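# Skirnetti handout 2: collecting examples

Nov 17, 2022

Right, this is the session where we stop talking about models and start talking about where their examples come from (my favourite part of the course, and the bit everybody skips!). 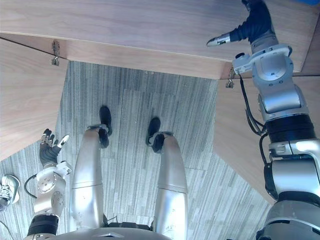 One of you wrote under last week's notes that surely the quickest way to get a better policy is to record more, and that fussing over each attempt is a waste of lab time. The comment came with no name on it, so I'll answer it for everyone.

I half agree. More is nice. But look at what the head view gives you at a desk: one hand up over the tabletop, the other down near the carpet, legs and feet, cables, the panels on either side. The model gets all of that, every time, and it has no idea which part you care about. If all your attempts start with the body in the same spot, it may well learn the spot. I've seen 100 attempts like that do worse than a smaller set where we shuffled the robot a little between goes.

## What I mean by an example

One attempt at one task, from rest to rest. It holds:

- the head view
- the joint positions for both arms and both hands
- the commands you sent
- a sentence saying what you were trying to do

Please write the sentence *before* you start. Afterwards you'll describe what happened, and the two drift apart surprisingly fast.

## Before you record

1. Check the hand you plan to use can reach the surface without the forearm catching the front edge of the desk.
2. Look down. Feet, side panels, stray shoes, cables – if it's on the floor in one attempt it's in your data.
3. Leave the idle arm in a comfortable pose, and vary that pose every 10 attempts.
4. Note the batch name in Lema. Lower case, no spaces, I beg you.

## Failures

Keep them! Tag them `miss` and carry on. The Banditz loader drops anything tagged that way by default, so they won't sneak into training, and we'll want them in February when we get to recovery behaviour. The only ones to bin are those where recording started mid-movement.

## For next time

Pairs of 2, one task per pair, up to 128 attempts between you (fewer is fine if they're varied). Put them in the Skolside folder with a short note on what you changed from batch to batch. I read the notes first, and I do mark them.

If the sync light goes amber, stop and restart the recorder. Don't restart the robot.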